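Search this blog
Go

Teaching a robot to pick up trousers (part two, the part with the trousers)

November 1, 2025

I promised I'd write up the club project properly once we had something to show for it, and a few of you have been asking (hi Mum), so I'm doing it tonight with a cup of tea going cold beside me and my right thumb feeling like it belongs to someone else. More about the thumb later.

Quick catch-up if you missed part one. Our robotics club signed up for the Flevelon student challenge, and the task we drew was laundry. You get a robot arm, a flat surface and a heap of clothes, and the arm has to take a garment out of the heap, lay it flat and fold it. Points for each stage, points off for dropping things. I was thrilled when I read the task. I thought, clothes, great, I know clothes, I wear them every day!

Well. A wooden block has the same shape on Tuesday as it had on the weekend – okay, any day you like – and a pair of trousers has a different shape every time you breathe near it. You can't tell the arm "the trousers are at this spot, grab them there" when the trousers are a lump, and where does a lump start? Liam Mac Mathúna spent most of our first month writing code that looked for edges and corners, and it was lovely code, and it could find the corner of a tea towel nine times out of ten if the tea towel was already lying flat. Give it a hoodie in a ball and it would grab a drawstring and pull.

So we changed plans. The new plan is imitation. We use hand-held grippers with the same kind of fingers the arm has, we do the chore ourselves with those, over and over, and a camera on the gripper records it. Then the model gets trained on all those recordings and (we hope) learns what a sensible grab looks like. I like it a lot. You never have to put into words why you took hold of the waistband there and not two finger widths over, you just do it and it's in the recording.

Some things I had wrong going in:

I figured we'd do it all on a nice clean lab table with a plain background. We did start like that, and Araceli Cuautle trained a small test model on the first batch, and it was great on that table and hopeless everywhere else. Move it to a desk with a tablecloth and it reached for the pattern on the tablecloth! So now we go to real rooms. Bedrooms mostly, with whatever is on the bed left on the bed. Busy quilts are good. Stripes are good. Bright windows are a pain for the camera, which makes them good too, as the judges aren't going to close the blinds for us.

I also figured light-coloured clothes would be the easy ones and we should get plenty of those first. True, and we did, and then the test model would ignore anything dark. Black cloth on camera is a hole with no folds in it until you get the light right. Chunhua Xia declared a black clothes day and we all turned up with our dullest wardrobe items. I own a surprising amount of black, apparently. Choir, funerals, one failed goth year in Grade 10.

And I figured it'd be quick. Picking up a pair of trousers with your hand takes a second or so. With two stiff fingers that only open and close, it takes me 14 on a good run, and that's after weeks of practice. My early ones were comedy. You come in too flat and the fingers slide across the top, or you come in too steep and pinch the bedding along with the leg. What works for me is tilting a little, letting one finger go under a fold, waiting, and closing slowly. Waiting is the bit I'm bad at.

Anyway, pictures from black clothes day.

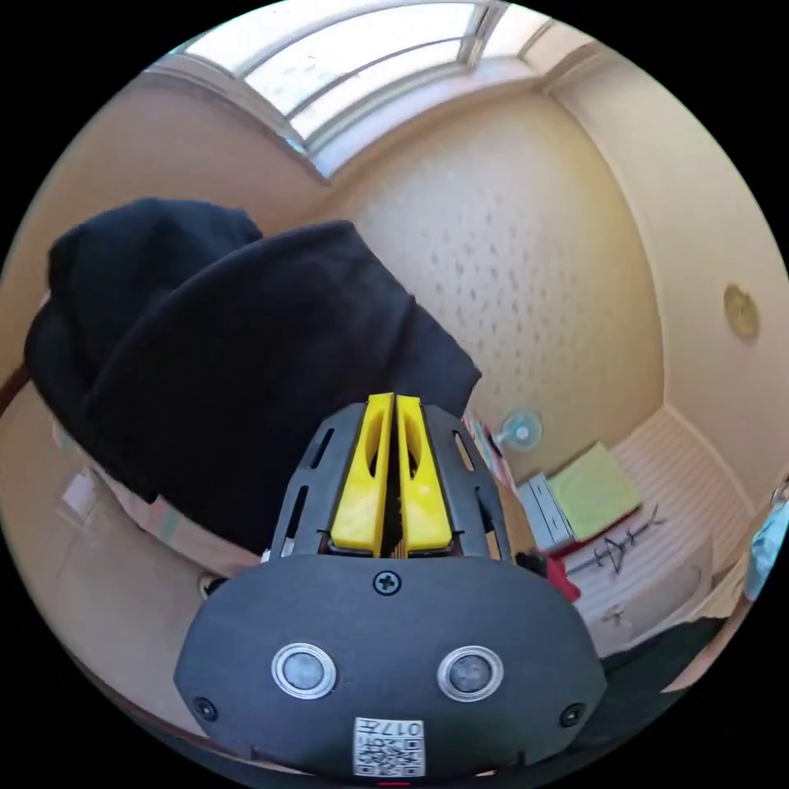
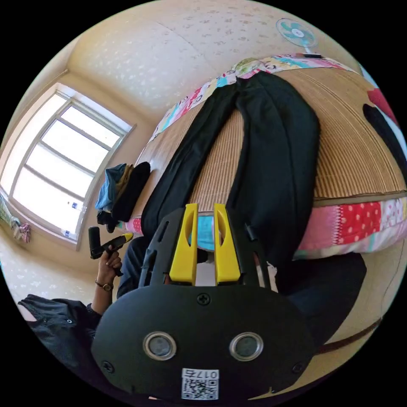
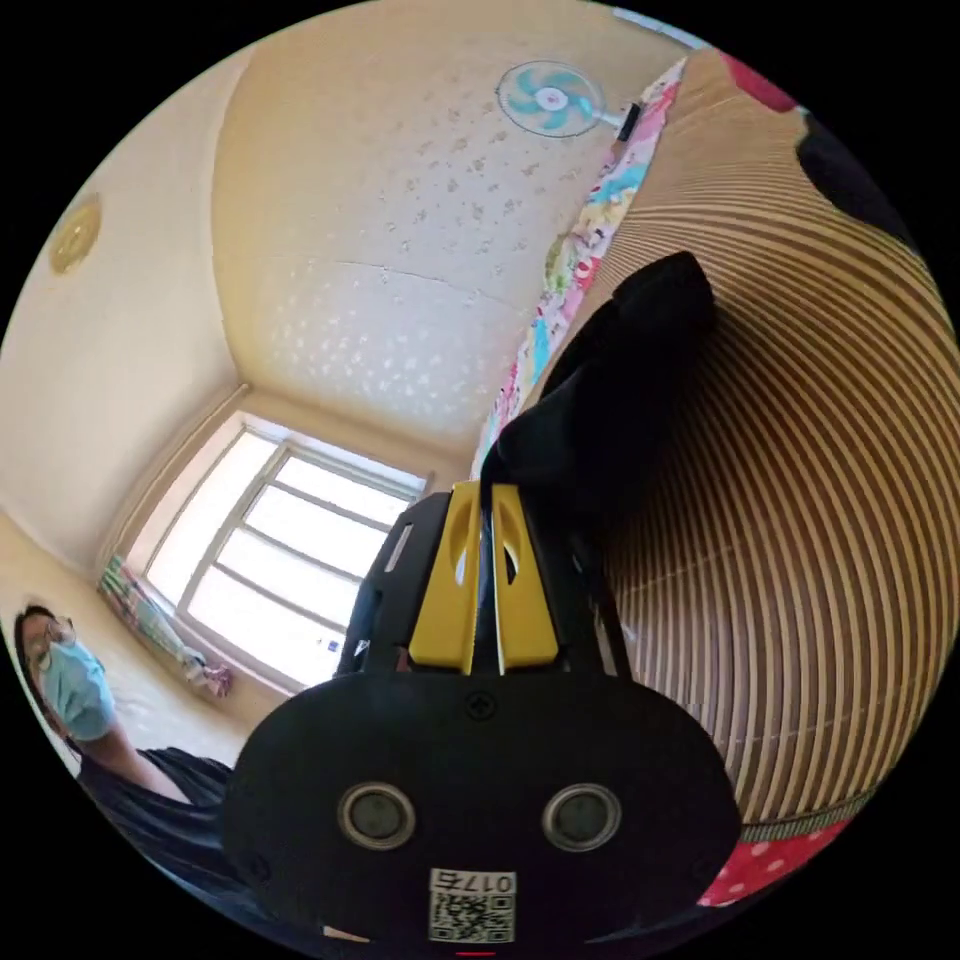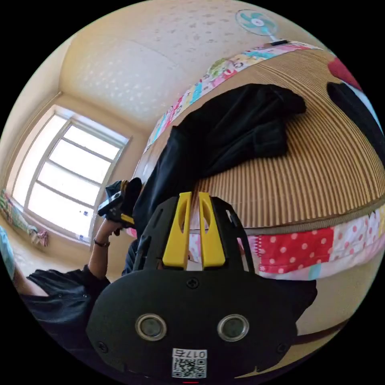

Maksym Ivanyshyn read a draft of this and wrote back that we're going to regret choosing folding at all, and that a team who only picks things up, and picks them up every single time, will beat a team that folds half of what it touches. He thinks the scoring sheet is written to tempt people. His advice was to train one model for the grab, get it so dependable it's boring, and leave folding for next year.

I've been chewing on that ever since, because he may well be right, and I really don't want him to be. The fold is the fun part! No one's grandma is going to clap for a robot that lifts a sock and holds it there. But I went back to the scoring sheet, and a clean pick with no drop is worth more than I'd remembered, and a fold that comes out crooked is worth next to nothing. So we've split the difference for now. Grabbing first, every session, until the numbers look decent, and then folding with whatever time is left over.

The numbers, for those who like them. As of tonight we have 2,374 recordings that made it past checking. A recording counts if the gripper gets hold of the garment, lifts it clear, and the camera kept track of where it was the whole way. That third one has caught us out more than anything else. If you whip the gripper around too fast, the software loses its place and the run is junk, however good the grab was. I had a beautiful streak one evening, I was so proud of it, and when Araceli ran the check 42 of mine came back rejected for exactly that. I'd been flicking my wrist at the end of every single one, like a chef with a pancake. I had no idea I did it.

So there's a little routine now. Before each run you hold still for a breath. You go in, you grab, you lift, you bring it over to where it's going, you open the fingers and you hold still for another breath. Liam says "and rest" under his breath each time and now I hear it when I'm putting away dishes.

The thumb, then. The trigger isn't stiff, but you're squeezing it gently for hours, and gentle is tiring in a way that hard isn't. We swap every so often and we're meant to swap hands too. I'm useless left-handed and my left-handed recordings look like a raccoon going through a bin, but Chunhua wants them kept. Her thinking is that a slightly clumsy run that recovers and still gets the job done teaches the model something the tidy ones can't. It makes me feel much better about my contributions, I have to say.

We've argued a fair bit about that, how much mess to let in. Liam would throw out every run with a fumble in it. I'm with Chunhua, mostly, except for the ones where you drop the thing completely and start over, which I think should be cut at the drop. For now those go in a separate folder called "hmm". The hmm folder is getting big.

Colton Marchand has been looking after the arm itself, and I should say something about the arm because I've made it sound as if we only wave grippers over bedspreads. It lives back at the club on a bench, and it runs the trained model once a week. Last time we gave it a black T-shirt in a heap. First try, it hovered, came down, closed on air, and went through the whole lifting motion with great confidence and nothing in its fingers. Second try was much the same. Third try it got a sleeve and lifted, and the whole shirt came up off the bench and just hung there, turning a little, and we all yelled. Colton yelled the loudest and then had to pretend he'd been calm about it. It dropped the shirt on the way over. Didn't care! It picked up a black T-shirt!

What it's still bad at: two garments tangled together. It can't tell where one ends and takes hold of both. To be fair, neither can I with my own laundry, but I can shake. We've been talking about adding a shake to the recordings, and the worry there is the tracking again, as a shake is pretty much the worst thing you could do to it. A slow jiggle might be okay. I'm going to record 46 slow jiggles over the next while (that number was a bargain struck with Araceli, who asked for more) and we'll see if the check likes them.

If you're in a school or uni club and thinking of trying something like this, a few practical bits. Charge everything the night before, and then look at the charger in the morning to see if it was switched on at the wall. Name your files the same way from day one. We didn't, and there's a stretch from the early weeks where half are named by garment and half by who was holding the gripper, so we have one called "pants" and one called "Liam" and they're the same afternoon. Wear something plain, or at least something different each time, because your lap and sleeves end up on camera more than you'd expect and you don't want the model deciding that a certain sweater means it's time to grab. Take your rings off. Bring snacks that don't leave crumbs on other people's beds.

And do a real room early on. I'd go straight to it if I were starting over. The lab table batch felt like such good progress and we barely use it now.

The Flevelon round is in December. Between now and then there are more sessions in more bedrooms, a lot of checking, and one long day of practice on the arm with clothes it's never seen. We need those, by the way. If you have old clothes you don't mind being grabbed by a robot, dark ones especially, anything with a heavy knit, or those slippery jogging pants that slide off everything, leave me a comment and I'll come pick them up. You'll get them back in December, possibly folded.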